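The Table That Stays Out

Kristine Lumbao bought her worktable in October, from a house sale in Fustdale. The label underneath said Lodham, 1946. She paid 149 dollars for it and carried it home with the legs off.

The top is pale wood with a fine grain, and it marks easily. Lumbao used to wipe it down every night. Now she does it when she needs the space.

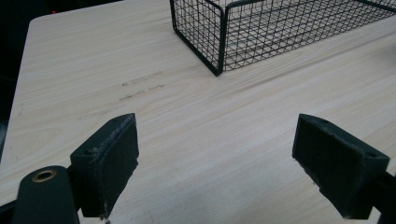 Most of what she owns for mending lives in wire baskets. She likes them because she can see what is inside without tipping everything out. Closed boxes didn't work for her - she kept buying thread she already had. A basket comes to the table when a job starts and goes back to the shelf when the job is over, even if only for lunch.

She teaches the same habit in her Gretuda evening class, which has 12 places and a waiting list. Students clear the surface first and bring out one material at a time.
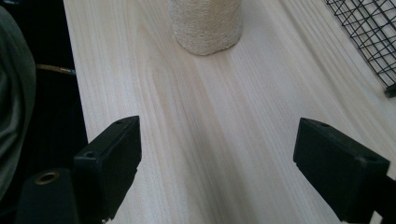 Rough fibers are the hardest to keep tidy, she says. They shed, and the bits settle into the grain. She brushes along the lines of the wood with a dry paintbrush, then goes over it with a barely damp cloth. Oil can wait until spring.

Her cat, Fang, sleeps on the shelf where the baskets go.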